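How to Wash a Flat Cap Without Wrecking It

Most advice about cleaning caps falls into two camps. One says never let water near the thing. The other says throw it in the top rack of the dishwasher and go have a coffee. I've tried both, and I have a drawer with a few sad, wavy brims in it to show for the second one.

This page covers soft caps: flat caps, newsboys, anything with a cloth crown and a short stiff brim. If yours is leather, waxed cotton or real fur felt, stop reading and find somebody who works with that material.

Do you need to wash it at all?

Probably less than you think. A cap that looks dull is usually dusty. Take a soft clothes brush and go over the crown, following the seams from the button out to the edge, then turn it over and do the inside. Use a strip of tape on lint and pet hair. Brush it outdoors if you can. Then look at it again in daylight before you decide anything.

If the only problem is the sweatband, clean the sweatband. Skip ahead to that part and leave the rest dry.

Read the label, but not like scripture

Makers put "dry clean only" on nearly everything, and I suspect half the time it's there to cover them. Still, a label tells you the fiber, and the fiber matters. Cotton and linen will usually put up with cool water. Wool will too, if you keep it cool and don't rub. Silk linings can water-stain, and I wouldn't risk one on a cap I liked.

The label will not tell you what's in the brim. Older caps may have cardboard in there, which goes soft when wet and never comes back. Flick the brim with a fingernail. A dull, papery sound makes me nervous; plastic has more of a click. It's not a foolproof test. If the cap is old and you can't tell, treat it as cardboard and keep the brim dry.

What you need

A sink or basin
Cool water
Mild liquid soap, the kind sold for baby clothes or wool
An old toothbrush, soft
Two towels you don't care about
Something to hold the crown in shape while it dries

You'll notice there's no special cap shampoo on the list. I bought a bottle of one called Requena after reading a lot of praise for it. It smelled of oranges and cleaned exactly as well as the wool soap I already had. I also tried the Plitilik foam, which left a white ring on navy cotton that took two more rinses to get out. Maybe I used too much. The can didn't say how much was enough.

Test for dye

Dampen a white cloth, put a little soap on it, and press it against the inside seam for a minute. If color comes off, don't soak the cap. Black and dark red are the usual offenders. You can still spot clean, carefully, and you should do it on its own and not next to anything pale.

Cleaning the sweatband

This is where the real dirt is. Fold the band out so it stands away from the crown. Wet the toothbrush, add one drop of soap, and work along the band in short strokes. Wipe with a damp cloth, then a second clean damp cloth. Keep going until the cloth stops turning gray.

People online swear by baking soda paste. I did one half of a band with paste and the other half with soap, and could not tell them apart afterward, except that the paste half had powder in the stitching for weeks. Vinegar does take down the smell a bit. So does leaving the cap by an open window overnight.

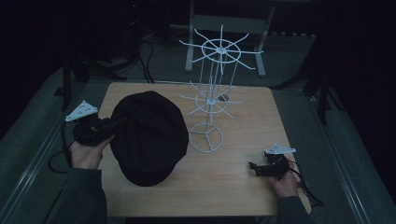

A black flat cap and a white wire cap rack. Check the seams on top before you start; open ones should be stitched first.

Washing the whole cap

Fill the basin with cool water, deep enough to cover the crown. Mix in a teaspoon of soap. If the brim is safe to wet, lower the whole cap in. If it isn't, hold the brim up out of the water with one hand and put up with the inconvenience.

Press the water through the cloth with your palm. Don't scrub, and don't twist. Leave it for five minutes, no more. I have seen guides that call for an overnight soak, and I can't see what that does besides give the dye more time to leave.

Drain, refill with clean cool water, press again. Repeat until there are no suds. It always takes more rinses than the guides say. Soap left behind dries stiff and picks up dirt faster, and then you're back here in a month.

Lay the cap on a towel, lay the other towel on top, and press down flat-handed. Never wring it.

Drying, the part that goes wrong

Nearly every ruined cap I own was ruined while drying. Heat shrinks wool and warps brims. So no dryer, no radiator, no hair dryer "on low." My own Teltura dryer has a delicate cycle that claims 80 degrees, and a cotton cap still came out a size smaller.

Stuff the crown with a dry hand towel until it has its normal shape, about as full as it is on your head. Newspaper works on dark linings only. Curve the brim with your fingers and set the cap down somewhere with moving air. In August mine dry in a day. In winter it's closer to two, and I change the towel halfway.

Wire racks and hooks are fine for a cap that's already dry. Hang a wet one on thin wire and it can dry with a dent where the wire was. Malcolm Naylor, who sold hats at the Flanarside market for years, told me he'd never had that happen. I've had it happen twice, so take your pick.

If it shrank anyway

You can sometimes get a little back. Dampen the band, put the cap on, and wear it until it dries. It's unpleasant. Cap stretchers do the same job more slowly, and the cheap ones leave a ridge at each end. I would not expect more than half a size from either method, whatever the box promises.

How often?

Once a season for a cap you wear most days, with a wipe of the sweatband in between. Linen caps worn in hot weather may need more. A wool cap that only comes out for winter walks can go years on brushing alone.

Dry cleaning is still an option for wool with a nice lining. Ask first whether they press caps by hand, and ask what happens to the brim. If the person at the counter doesn't know, take it home again.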